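Printed fingers vs. rubber-faced ones for a small tabletop arm?

Asked by Hạnh Võ in Robot Arms & Grippers
Viewed 1672 times

I have a small tabletop arm and I'm trying to settle on one set of fingers before I record a longer batch of pick-and-place runs. I have two sets to choose from. The first is printed, long and tapered with a rounded tip. The second is a Fleretti set, shorter, with flat rubber faces. The task is simple: pick up something light, move it to a small open box, let go. So far I've been testing mostly with a plastic clothespin and a few flat blocks.

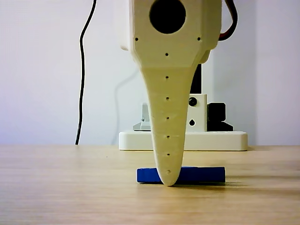

Grip force is fine with either set, so please don't suggest a bigger motor. What I can't decide on is tip shape. The rounded tip gets into tight places, but on anything flat it makes contact over a very small area, and I don't know if that matters for thin parts. You can see the tip against the top edge of the blue block, and also the column of small holes down the center of the finger. Those holes would let me bolt on a pad if that's the better way to go. The surface still has its layer lines. I haven't sanded anything.

The Fleretti fingers hold flat parts better but they are wide, and inside the box they bump the walls. I did 12 tries with each set in April and the results were too close to mean much to me. 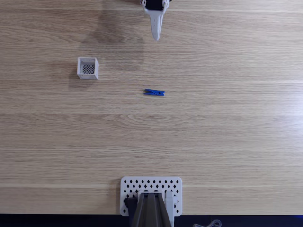 I also have to decide on the controller at the same time. Right now I'm on a Nurari board and I could borrow a Grumimis. If I change the fingers and the controller together I won't know which one made the difference, so I'd like to fix the fingers first. The box stays to the left of the arm for every run and the clothespin starts out in front of it, off to the right of the box. I move the start position a little each time but not the box.

Has anyone compared these two shapes on thin objects? And is it worth putting a pad on the printed ones?

2 replies

Csaba Dobos
26 May 2020

I went through this with a similar tapered shape. For thin parts lying flat, the tip matters more than the grip force. A rounded tip lets the part pivot when you lift, so if you pick it up off center, the heavy end drops and it goes into the box at an angle. For a clothespin that's probably okay. For a long slab it gets annoying.

What worked for me was keeping the long finger and adding a thin strip of silicone to the inside face, just the bottom part. I used double-sided tape first to see if I liked it, then screws. Keep the strip thin. A thick one takes away the reason for having a narrow finger in the first place.

On testing: 12 tries per set is too few when the two are close. I'd go to 200 if the arm can run without you resetting everything by hand, and write down how each one failed – slipped, missed, hit the wall, turned in the grip. A plain success rate would have hidden the whole pivot problem from me. Use the same start positions for both sets too. Mark them with bits of tape and go through them in the same order. If you move the part by eye you'll end up being kinder to one set without meaning to.

Also check how far down you let the finger go. If your stop height is set for the shorter fingers, the longer ones will push into the table and flex, and then the tips spread. It looks like a bad grip but it's only the height setting. I had to redo the tool offset every time I swapped.

I agree with leaving the controller alone for now.

Sang Lương

I have the Ashour fingers and they are good. Never tried printed ones. I'd just buy a set, the rubber lasts a long time.

Comment from Hạnh Võ: Thanks Csaba. I did not redo the offset between sets, so my April numbers may be no good. I'll fix that, tape a strip on the printed pair and run them again. Sang, do the Ashour ones come in a narrow version?

Comment from Sang Lương: Not that I know of. Mine are the wide ones.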